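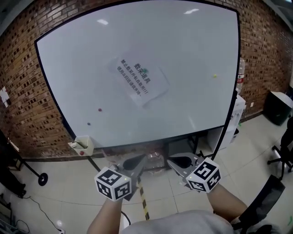

A sign taped to a whiteboard, with a marker tray at the lower left corner.

Grasura to open meeting rooms for after-hours community bookings

11 Jun 2018

Community groups in Grasura will be able to book council meeting rooms on weeknights from next month, under changes to the hire rules approved last week.

The rooms on the ground floor of the Lacerda Street centre have until now closed at 5.30 pm, apart from council meetings and elections. They will stay open until 10 pm from Monday to Thursday. Friday hours will not change.

Registered not-for-profit groups will pay $14 an hour for a small room and $39 an hour for the main hall. Businesses and private hirers will continue to pay the full rate. A refundable bond applies to all evening bookings, and hirers who leave a room in poor order could lose part of it.

The change follows a survey carried out in April, which drew 937 responses. Nearly 400 of those came from people who said their group had trouble finding somewhere to meet after work. Language classes, craft groups, tenants' associations and parent groups were among those asking for more evening space.

Several groups told the council they had been meeting in cafes or private homes. Others said they had stopped meeting in winter when outdoor spots were too cold or dark.

The Sundus Neighbourhood Association, which runs weekly English conversation classes, said it welcomed the later hours but was worried about parking. The car park behind the centre is shared with the swimming pool, and fills early on training nights. The council said it would look at opening the staff car park on Sundus Road in the evenings, but no decision has been made.

Each room has tables, stacking chairs and a whiteboard. Hirers will need to bring their own markers and clean the board before they leave. Projectors can be borrowed from the front desk if they are requested when the booking is made. Groups may use the kitchen for tea and coffee, but cooking is not allowed.

The council will also allow regular hirers to rent a lockable cupboard by the quarter. Storage was the second most common request in the survey, after longer opening hours. Cupboards will be offered first to groups that meet at least twice a month.

Bookings will be handled through the Drulier online system, already used for sports grounds and picnic shelters. People without internet access can book at the front desk or by phone during business hours. Groups can reserve a regular time slot for up to six months, after which they will need to apply again.

A security guard will be on site from 6 pm until closing. Hirers will be given a door code that works only for the time they have booked, plus 15 minutes either side.

The council rejected a proposal to include Saturday nights, saying the cost of staffing the building on weekends was too high. It will review the new hours after a year.

Applications for regular bookings open next Monday. Casual bookings open a week later. Groups that already hire a room during the day will keep their current times and do not need to reapply.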